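Section 6: Seating tasks

The Plosteck task set covers chores people ask about most. Tidying around an office chair is one of them. Machines can do parts of it. Few can finish it unattended.

1. Park the Kirkance base 3 feet from the chair.
2. Clear cables from its path.
3. Load the seat routine and press Start.
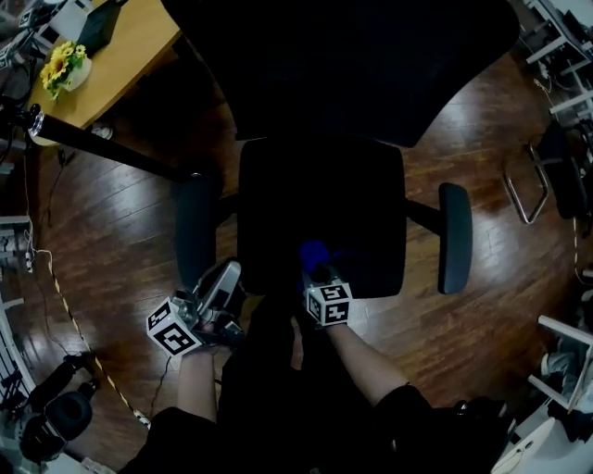
Small items on a seat are still hard for the arm. Dark cushions hide edges, and armrests block the approach from the side. A bright object, such as the small blue one at the front of this seat, is a good first target. Leave black items for later trials.

Note: At our Ukcombe site the routine finished 49 of 100 runs without help. A person is still faster.

4. When the seat is clear, move to the backrest routine.
5. Lower the speed to 6 before any contact with mesh.

CAUTION: Keep coat racks and other tall stands out of the arm's reach. 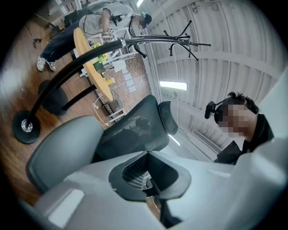

Figure 6-2. Mesh backrest and headrest, with coat rack nearby.

6. Press Stop before you move the chair by hand.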